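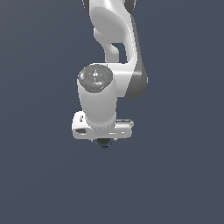
Attachment 1: white and gray arm, plain gray background

Ticket 2045 - Grasby office, label printer drops off network
Opened 21/08/2025
Status: waiting on site

Printer goes offline after 60 sec idle. Happens on both Dester queues. Same thing back in April, closed w/o a fix.

Tried so far:
- new cable, no change
- moved to port 2, stayed up longer then droped again
- sleep timer set to 900, didnt save after reboot
- static IP set, holding

Firmware is old. Reren has the update file, asked them to send it. Kaewmanee site runs the newer one, no drops there.

Next: update, set timer again, reboot, print test label. Leave ticket open til site confirms.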